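Activity Room Checklist: Puzzle and Game Table
Huỳnh Community House, Room 2
Walked through by Thiện Thân
Monday, April 27, 2026

I love doing this room. It gets more use than any other space in the house, and it mostly holds up beautifully. Marks are OK, FIX (do it before the next session) or WATCH (look again next time). Comments go under the line they belong to, and please keep adding yours!

FLOOR AND WAY IN

Door opens all the way and stays open on its own: OK
The new stop is great. No more folded cardboard under the door.

Walkway from door to sink clear: OK

Floor dry, no curled mat edges: FIX
The mat by the sink has started to lift at one corner. Tape will hold it for a week or so, but I'd like to swap it for the flat rubber kind we have in the hall. Those have been wonderful.

Exit sign lit: OK

Extension cords off the floor when not in use: OK
Hooks are up at last. Wind the cords loosely, please, and hang them by the loop. The tight winding is what ruined the long one in December.

CHAIRS

Legs tight, no wobble: FIX
Two chairs wobble. I put blue tape on the backs and stacked them by the closet. The Vustik stacking chairs need a hex key and it should be in the drawer under the sink, but it wasn't when I looked. If it's in your pocket, bring it home!

Feet capped: OK

Stacks no more than 5 high: OK
Thank you, Saturday group. Beautiful stacks.

SHELVES AND CLOSET

Heavy boxes on the bottom: OK
Jigsaws are down low now and the foam blocks are up top. So much easier to get at.

Nothing hanging over a shelf edge: WATCH
The big marble run box sticks out past the front. It's fine while it's pushed into the corner, but somebody will catch it with a shoulder sooner or later. Could it live on the floor of the closet?

Shelf brackets tight to the wall: OK
Gave every one a good pull. Solid.

Step stool has its rubber feet: OK

SMALL PIECES

Small parts put away before the toddler hour: OK
We leave 20 minutes between groups for this and it works really well. Check under the radiator too. I found a domino and a very nice green button.

Lids fit and stay on: FIX
The clear Rudon tub has a split along the lid. Tape is no good here, little fingers peel it right off. Spare tubs are on the top shelf of the closet.

Puzzle cubes turn freely, no loose tiles or cracked corners: OK
Turn every side a few times, then give the cube a gentle shake next to your ear. A rattle means it comes out of the box until someone has looked inside. All of ours passed, and I may have spent longer on this line than I needed to. You don't have to solve them before putting them away. Scrambled is how people like to find them!

Game timers, batteries covered and screwed shut: OK

TABLES

Legs locked, tested by leaning on each end: OK

Tops wiped and free of sticky spots: OK
Warm water and a drop of dish soap is plenty. The Destent spray works too, but it leaves streaks on a white top and then you end up wiping twice.

Edges smooth when you run a hand along them: WATCH
One rough patch on the long side nearest the window. I sanded it a little and it's much better. Have a feel next time and tell me what you think.

Trays flat, rims whole, no chips: OK
The round dark ones are my favorite thing in the room. A raised rim keeps dice and beads from wandering off, and light-colored pieces show up so well against that dark brown. Stack them with a cloth between so the rims don't rub.

Cups and drinks on the side counter only: OK 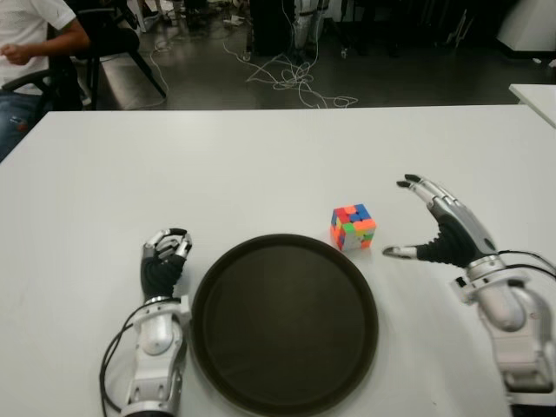
Puzzle table: round brown tray and a mixed-up cube on the white top.

One more for this section: keep trays fully on the table when they're in use. A rim sticking out over the side gets bumped by everyone squeezing past, and then it's beads all over the floor.

SINK AND FIRST AID

Soap and towels filled: OK

First aid box full and easy to reach: FIX
Down to the last small bandages. Otherwise it's in terrific shape, and whoever labeled the inside of the lid, I could hug you.

Under-sink cabinet latched: OK

TO DO BEFORE THE NEXT SESSION

Sink mat: tape now, swap later
Wobbly chairs: find the hex key, tighten, take off the blue tape
Split lid: move the beads to a spare tub
First aid: small bandages

I'll pick up the bandages on my way in. The other jobs are up for grabs, so put your initials next to whichever one you want.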